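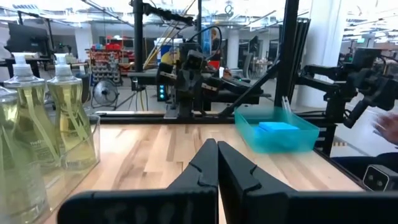
NOTA DE PRENSA
2019-11-11

Pronis detiene las pruebas de su célula Isari por un fallo en el cierre de pinza

Pronis comunica la parada preventiva de Isari, su célula de brazos robóticos para tareas domésticas. Sin heridos. Durante un ensayo la pinza no obedeció la orden de apertura y siguió cerrando 3 segundos. El paro de emergencia respondió.

El fallo apareció en el ciclo 121 de una serie de 300. Causa probable: una actualización del controlador, suministrado por Omitz. Se ha vuelto a la version anterior y se revisan cinco unidades más.

«Paramos todo y avisamos el mismo día», señala Modupe Afolabi, responsable de seguridad. Kayode Yusuf dirige la investigación interna, resultados en enero. Hasta entonces nadie trabaja dentro del alcanze de los brazos con la célula en marcha.

Contacto: gabinete de prensa de Pronis.

Compartido 5 veces · 3 comentarios

marta_v: ¿Y los clientes que ya actualizaron?
Tecnico77: tres segundos es muchísimo con una mano cerca
R. Soto: Al menos lo cuentan.

Usamos cookies propias y de terceros. Aceptar | Configurar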